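Slide 9. Method.

Krajewska grip policy, trained on hand-held demonstrations only. No teleoperation. Base set: 4000 demos. Task for this part of the talk: pick up a computer mouse from a cluttered table.

Say what the policy gets: wrist view and finger opening. No depth, no outside camera. The wide lens keeps both fingers and most of the table in view. 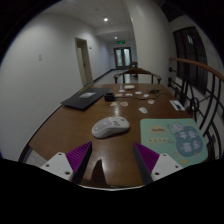
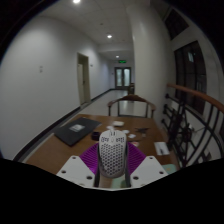 Wrist view, mouse on the table and mouse between the fingers.

Slide 10. Labels. Grasp start is marked from finger width alone — the Unus script does this, and we hand-check 40 demos per batch. Mention the failure case: thin objects, where the width barely changes.

Slide 11. Ablation. Cut the base set to 3000, same clutter. Success drops on the mouse, stays flat on boxes. Pause on the table. Expect a question on pad wear; Lorker pads were swapped after batch 21.

If short on time, skip to Nernesero results.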